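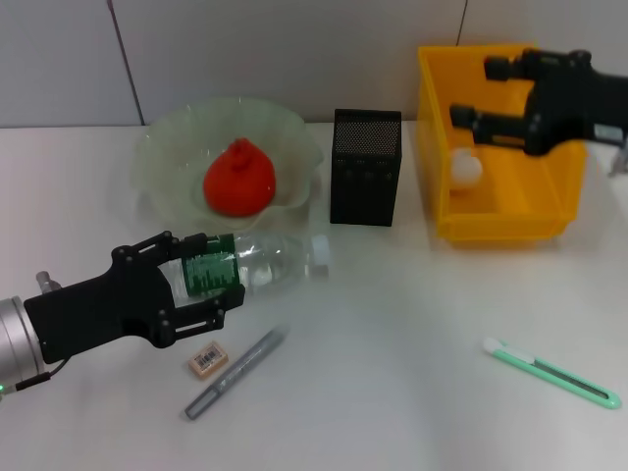 자유게시판 > 동아리/대회 > 양팔 책상 정리 과제 중간 공유 (길어요)
작성자 납땜하는고양이 | 조회 1856

안녕하세요! 학부 로봇 동아리에서 Pirihi라는 이름으로 양팔 조작 프로젝트를 하고 있습니다. 지난 학기에 한 팔로 블록 쌓기만 하다가 이번에 드디어 팔 두 개를 다 쓰게 돼서 요즘 동아리방에서 나가기가 싫어요 ㅋㅋ

목표는 Pesgate 대회 책상 정리 부문입니다. 올해 본선에 21팀이 올라간다고 하고, 저희는 예선 영상부터 통과해야 합니다. 규칙은 단순한데요, 책상 위에 흩어져 있는 물건을 정해진 자리로 보내면 됩니다. 펜은 펜꽂이, 공은 노란 통, 과일 모형은 유리 그릇. 물병은 뚜껑이 위로 가게 세워야 점수가 나옵니다. 물건 하나당 제한 시간은 12초예요.

지금까지 원격조작으로 모은 시연이 400개입니다. 손으로 하나하나 다 했어요. 처음에는 한 번 하는 데도 땀이 났는데 지금은 후배들이 저보다 훨씬 부드럽게 합니다 (살짝 분함). 학습은 모방학습이고 입력은 머리 카메라 하나랑 양쪽 손목 카메라, 그리고 관절값 넣습니다. 코드는 Luvis라고 저희 선배 기수가 만들어 둔 학습 도구를 고쳐서 쓰고 있어요. 문서가 거의 없어서 처음 두 주는 주석 읽는 데 다 썼습니다.

잘 되는 것부터 쓰면, 공이랑 과일 모형은 꽤 안정적입니다. 둘 다 모양이 단순하고 배경이랑 색이 구분돼서 그런가 싶어요. 펜은 반반. 비스듬히 놓인 펜은 손가락 각도를 맞추다가 시간을 다 씁니다. 그리고 물병... 누워 있는 걸 가운데서 잡는 데까지는 좋은데 세우는 동작으로 넘어가면서 손목이 이상한 쪽으로 돌아요. 평가 돌릴 때마다 다 같이 숨 참고 봅니다.

궁금한 건 세 가지예요.
1. 물병을 몸통 가운데서 잡는 게 맞는지, 뚜껑 쪽으로 치우쳐 잡는 게 나은지
2. 투명한 물체에서 깊이 값을 빼고 컬러만 쓰는 분 계신지
3. 시연을 더 모을지 아니면 있는 걸 정리할지

아무 말이나 환영합니다!!

댓글

서보모터탄내
와 양팔 부럽습니다. 저희는 작년에 비슷한 거 했는데 3번부터 답하자면 더 모으기 전에 있는 것부터 전부 돌려보세요. 사람마다 잡는 방식이 다르면 모델이 중간값 비슷한 걸 내서 아무것도 아닌 데를 집습니다. 저희도 한 명은 위에서 잡고 한 명은 옆에서 잡고 그래서 한참 고생했어요.

납땜하는고양이 (글쓴이)
헉 그거 저희 얘기 같은데요. 조작하는 사람이 넷인데 물병 잡는 법을 정한 적이 없어요...

관절여섯개
저는 반대입니다. 방식이 섞인 건 요즘 정책 구조면 어느 정도 감당합니다. 디퓨전 계열이면 특히요. 지우고 나면 초기 위치 분포까지 같이 좁아져서 대회장 가서 조금만 다르게 놓여도 무너져요. 400개면 줄일 양이 아니고 물병만 더 모으는 쪽이 맞다고 봅니다.

서보모터탄내
이론은 그런데 학부 동아리 장비로 대회 전까지 그 검증을 다 할 시간이 있나요? 저라면 한 가지 방식으로 통일합니다.

관절여섯개
통일하는 건 찬성, 기존 걸 버리는 게 반대요. 방식별로 라벨을 달아서 조건으로 넣으면 둘 다 살릴 수 있어요.

납땜하는고양이 (글쓴이)
두 분 싸우지 마시고 ㅋㅋㅋ 라벨 다는 건 생각도 못 했어요, 오늘 저녁에 회의 안건으로 올릴게요! 그리고 질문을 하나 빼먹었는데 물병 접근할 때 손가락을 어디까지 벌려 두시나요? 저희는 지금 거의 끝까지 벌리고 들어갑니다. 세워진 병으로 접근 연습할 때 각도 올려 볼게요.

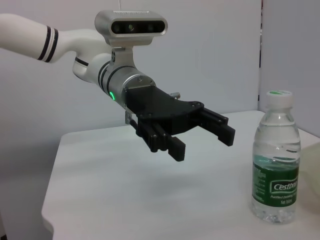
펜꽂이수호자
끝까지 벌리는 건 병 하나만 있을 때는 괜찮은데 옆에 다른 물건이 있으면 바깥쪽 손가락으로 밀어버립니다. 저희 팀은 병 지름보다 조금만 넓게 벌리는 걸로 고정했고 그 뒤로 옆 물건 넘어뜨리는 일이 확 줄었어요. 대신 정렬이 조금만 틀려도 병을 툭 치게 되니까 접근 속도는 늦춰야 합니다.

납땜하는고양이 (글쓴이)
아 맞아요, 물건 여러 개 놓고 하면 꼭 하나씩 건드려요. 12초 안에서 속도를 늦추는 게 좀 무섭긴 한데 해보겠습니다.

서보모터탄내
12초면 넉넉해요. 대부분은 이동이 아니고 잡기 직전에 망설이는 데서 시간을 씁니다. 시연할 때 사람이 멈칫한 구간을 잘라내 보세요. 저희는 그것만으로 체감이 달랐습니다.

관절여섯개
이건 동의합니다. 멈칫한 구간은 모델이 정말 잘 배워요 ㅠㅠ

유리그릇
2번 답이요. 투명한 병은 깊이가 구멍 나거나 뒤쪽 벽 값이 들어오는 경우가 많아서 저희는 컬러만 씁니다. 라벨이 있는 병이면 라벨 부분은 그나마 잡히니까 라벨 근처를 기준점으로 삼는 방법도 있어요. 다만 대회 병 라벨이 연습용이랑 다르면 곤란하니 병을 몇 종류 섞으세요.

펜꽂이수호자
깊이를 아예 빼는 건 아깝지 않나요? 공이나 통은 깊이가 있으면 확실히 편한데요. 물체별로 다르게 쓰는 건 어떤지.

유리그릇
그러면 어떤 물체인지 먼저 알아야 해서 파이프라인이 길어져요. 학생 팀은 부품이 적은 게 최고라고 생각합니다. 밤에 고장 나면 고칠 사람이 한 명이거든요.

Stalen응원단
1번은 저희 Stalen 팀 기준으로 말씀드리면 가운데 잡는 쪽입니다. 뚜껑 쪽으로 가면 물 있는 병은 아래가 무거워서 손가락 안에서 돌아요. 그걸 이용해서 저절로 세워지게 하는 팀도 봤는데 잘될 때는 정말 멋있고 안될 때는 병이 책상 끝까지 굴러갑니다. 가운데 잡고 손목을 돌려서 세우는 게 재미는 없어도 반복이 돼요.

납땜하는고양이 (글쓴이)
답변이 이렇게 많이 달릴 줄 몰랐어요 다들 진짜 감사합니다! 어제 회의에서 정한 거 공유할게요.

물병은 몸통 가운데 잡기로 통일하고, 옛날 시연은 지우지 않고 라벨을 답니다. 멈칫한 구간 자르는 스크립트는 후배가 벌써 짜고 있어요 (빠르다!). 손가락 벌림은 두 가지로 나눠서 금요일에 비교합니다. 깊이는 일단 빼고 가는데 이건 저희 안에서도 의견이 갈려서 한 명이 따로 깊이 넣은 버전을 돌려 보기로 했어요.

물건을 하나씩 따로 평가하던 것도 바꿉니다. 그릇, 펜꽂이, 노란 통까지 다 올려놓은 상태에서 한꺼번에 봐야 서로 간섭하는 게 보이더라고요. 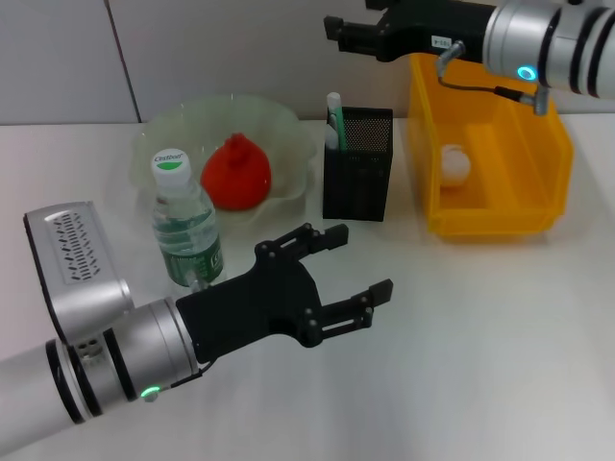 그릇 앞에 물병을 세운 배치. 오른팔은 노란 통 위쪽.

관절여섯개
병이랑 그릇이 꽤 붙어 있네요. 이런 배치에서 그리퍼를 크게 벌리고 들어가면 어려울 것 같은데, 금요일 비교할 때 이 간격을 꼭 넣어 주세요. 결과 궁금합니다.

서보모터탄내
양팔 동시에 움직이나요, 번갈아 움직이나요? 오른팔이 통 쪽을 맡고 왼팔이 병을 맡으면 부딪힐 일은 없어 보이는데요.

납땜하는고양이 (글쓴이)
지금은 번갈아요. 동시에 하면 시간은 확 줄 텐데 머리 카메라에서 팔끼리 가리는 순간이 생겨서 아직 겁이 나요. 그래도 예선 영상 찍기 전에 한 번은 해보고 싶습니다. 둘이 같이 움직이면 진짜 멋있을 것 같지 않나요??

Stalen응원단
멋있죠 ㅋㅋ 그런데 예선 영상은 안전하게 번갈아 찍으시고 동시 동작은 본선용으로 아껴 두세요. 저희가 욕심내다가 재촬영만 하루 종일 했습니다.

펜꽂이수호자
저는 그냥 동시에 가는 거 한 표요. 학생 때 안 해보면 언제 해봐요.

납땜하는고양이 (글쓴이)
ㅋㅋㅋㅋ 의견이 딱 갈리네요. 벌림 폭 비교부터 끝내고 새 글로 올릴게요. 라벨 다는 양식도 정리되면 같이 첨부하겠습니다!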